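Props notebook, Brostton table set
Oct 7, 2018

Quick one before I forget what's what. Basket is packed, more or less the way Snežana Zupan sketched it. Veg came from the Tarar box and the Flalau box, mixed, so don't go by the box labels anymore. Need to redo those.

Order I packed it in, for whoever has to do it again:
orange and yellow pepper go in first, low down. Then cucumber along the left, leaning on the side of the basket. Beet on the other side. Bok choy in the middle, it sort of locks everything. Squash last, at the top, lying down. The pale round slice fits next to the bok choy (box says radish, Snežana says turnip, I have stopped arguing).

Tried it with the squash in first. Bad. Everything else sits too high and the orange rolls off over the rim if you so much as lean on the table. Did that twice before I got the message.

Weight of full basket 871 g on the small scale, that's with everything in. Written on masking tape in the drawer also. Empty weight I forgot to take, do it next time its unpacked. 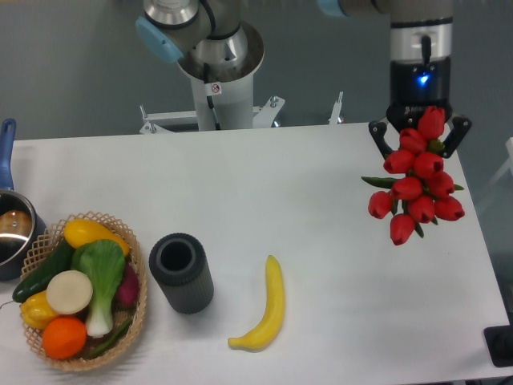
Basket, ribbed cup and the red tulips. Saucepan far left.

Tulips. They shed a bit last time, had to glue two leaves back on in March and the glue has held. Heads are all closed ones so they bunch up tight, leaves want to stick out sideways no matter what you do. Leave them. Mudassar Orakzai wants a narrower bunch so it'll stand in the cup – told him I'd measure first. Mouth of the cup vs the stems, with the tie on and with the tie off. My guess is it goes in with the tie moved down an inch. If not we look for a wider cup, there should be one on the Brimeck shelf.

If they do go in the cup it gets top heavy. Museum putty under the cup or some weight inside it. Washers? There's a jar of 200 in the second drawer, nearly full, nobody will miss a handful.

Cup itself is fine. Wiped the dust out of the ridges with a dry toothbrush, took forever. Do not use the blue cleaner on it, it left streaks on the last one and they never came off.

Saucepan – handle goes toward the back, same as on the sketch. Shiny inside so it picks up every fingerprint, use the gloves or a cloth. I put it at the far left and left it there. Mudassar asked if it should have a lid. Sketch says no lid.

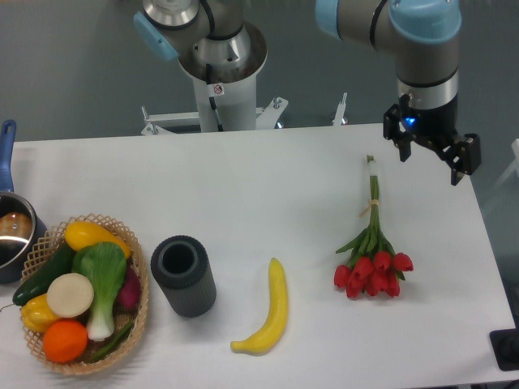
Banana is the one I keep going back and forth on. It isn't on Snežana's list at all, I added it becuase the row looked thin between the cup and the flowers. Fruit outside the basket reads like somebody just got home and put the shopping down, which I like. But then why only a banana. Ask her. If she says no it goes back in the Flalau box, and if she says yes it needs a stock number, next free one is 456.

White table stays for now. Everything shows on it, crumbs, glue strings, pencil. Damp cloth then dry cloth, evry time, before anything gets put down.

Still open:
empty basket weight
tulip stems vs cup mouth
banana yes/no (Snežana)
new labels for both boxes
check the basket rim for loose ends, one snagged my sleeve. Trim with the flush cutters, dont pull it
putty is almost out, order more

Storage: basket does not fit the Brostton crate with the squash on top. Take squash out, wrap it, lay it next to the pan. Tulips go in last and on their side, heads toward the hinge end.

Mudassar has the crate key till I'm back in.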